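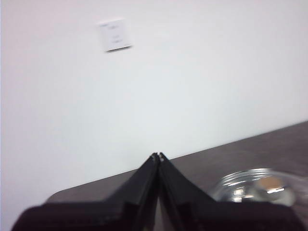

Paint specifications for commercial interiors treat white as if it were a single decision. The designer picks a code, the contractor orders it, and the same code goes on every wall in the building. I think this is the wrong way to specify white, and the error is built into the paperwork. A matte white has no fixed appearance of its own once it is on the wall. It takes on the color of whatever light reaches it. A plain wall in one coat color can read faintly pinkish-lavender at one side, cool off-white with a little blue-gray in the middle, and almost pure white farther along. The chip in the fan deck predicts none of that, as it was viewed under one lamp, at arm's length, against a gray card.

The usual answer is to specify more precisely. Clients ask for tighter color tolerances, and suppliers are happy to sell them. On the Firside offices, a job I consulted on, the tender required each batch of paint to be checked against a master sample before it left the warehouse. The batches passed. The tenants still complained that the north corridor looked dirty and the meeting rooms looked pink. A batch tolerance controls the difference between two cans. It has no bearing on the difference between two rooms with different lamps and different floors.

The lamp schedule is the first document that should be read alongside the paint schedule, and on most projects the two are written by separate people in separate months. Two lamps with the same nominal color temperature can differ visibly in tint. Correlated color temperature describes position along one axis, and a source can sit above or below that axis and look greenish or pinkish while keeping its label. Large pale surfaces show this more readily than anything else in a room.

The second is the floor finish. A saturated carpet sends colored light onto the lower wall, and no choice of white will cancel it evenly from skirting to ceiling.

Mattes Harms, who reviewed a draft of this piece, objects that small firms cannot afford lighting studies. I agree, and I am not asking for one. I am asking for a painted board, large enough to lean against the wall, placed in 3 positions per room with the final lamps running. At Firside that would have cost less than one repainted corridor.

Gloss level deserves a line too. Matte hides uneven plaster and spreads reflected light widely. Raising the sheen for easier cleaning also changes how the wall handles light from the side, so the board must carry the finish that will be used. A matte sample tells you little about a satin wall.

The color code should stay in the specification. It should be entered last, after the lamps and floors are fixed.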